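Ticket 611: skipped stitches and nesting on the longarm, Zemuna frame
Status: Closed, with sulking
Opened by: Tincuța Hodoroagă
Picked up by: Eino Huttunen
Opened: Monday, July 15, 2019

Tincuța wrote:

The machine has started skipping stitches, but only when I quilt from right to left. Left to right it behaves like an angel. The top is a scrappy nine patch on cream, cotton wadding, plain cotton backing, nothing exotic. Thread is Rasto 40 weight in the top and the same in the bobbin. On the underside I get little bird's nests at the start of every row, and by the third row I had unpicked more than I had sewn.

Already tried: new needle (size 90), rethreading, rethreading again while being rude to it, a different bobbin, cleaning out the hook. There was enough fluff in there to stuff a pincushion, so I was sure that was it. It was not it.

The quilt is promised to my niece and she has started asking after it in a very polite voice.

Eino wrote:

Thanks for the full list, it saves me asking. Please try these before touching the timing, and please do not touch the timing.

Take the needle out and put it back, pushed up as far as it will go, with the scarf to the back. A needle turned a hair to one side will stitch nicely in one direction and sulk in the other.

Loosen the side clamps. If the quilt sandwich is tight as a drum, the needle bends when you move sideways and the hook misses the loop. You should be able to poke a finger up from underneath and just about grab it through the layers.

Bring the bobbin thread up to the top before each row and hold both tails for the first few stitches. This is for the nests.
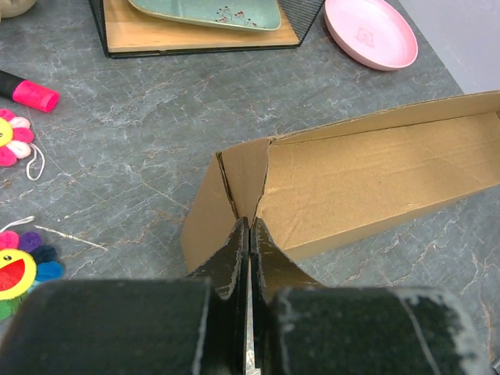

Should I slacken the top tension while I'm at it?
Leave it where it is until the skipping stops, then adjust it on a scrap, a quarter turn at a time.

Tincuța wrote:

Needle reseated. It was turned a little to the left, so I will take that one on the chin. Clamps loosened as well. Skipping is much better, though I still get one or two on the thick seams where the nine patches meet. Nests are gone when I hold the tails and come back the moment I forget, which is often.

I should add that the frame wobbles. It always has. The Briltberg manual says to level it "with care", and gives no further advice on the matter.

Eino wrote:

Ah, the wobble. Put a spirit level across the rails at each end and again in the middle. If the middle is low, wind the centre foot down until it meets the floor properly. Then let the carriage go in the centre of the table, with no hands on it. It ought to stay where you left it. If it wanders off towards the window, you have found your problem.

Tincuța wrote:

It wandered off towards the window.

The centre foot was not touching the floor at all. I believe it has been hanging there like a decoration since the frame went up in May, when Valentin Manole and I built it in one afternoon and congratulated ourselves a good deal. I have wound it down and the carriage now stays put.

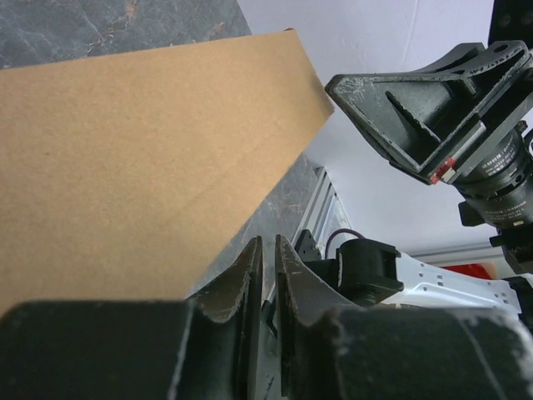

After that I ran 2 test rows on a scrap sandwich, one in each direction, over the fattest seams I could find in the bin. No skips left to right. One skip right to left, and I was going faster than I should. I then turned the top tension up a quarter turn, as instructed, and the little loops underneath went flat.

One more question while I have you. Fadi Boutros at my quilting group swears by putting a bigger needle in for the lumpy bits. Is he right, or just confident?

Eino wrote:

Both, on this occasion. Go up one size for the whole quilt, so you aren't swapping halfway along a row and leaving bigger holes in some of the blocks. Slow down over the crossings too. If you press the next top with the seams open, you'll have less of a hill to climb.

Bucur oil only on the hook, by the way, one drop. I mention it to everyone.

Tincuța wrote:

Bigger needle in, one drop of oil in, four rows done on the real quilt and no skips in either direction. The first 3 rows from before will have to come out. I have a seam ripper and a long radio play.

You can close this. If the wobble comes back I'll open a new one and put Valentin's name on it.

Eino wrote:

Closed. Cause: needle turned in the clamp, side clamps too tight, centre foot off the floor. Note added for Lenuța Radu to ask the people who bought the same frame whether their middle foot reaches the ground.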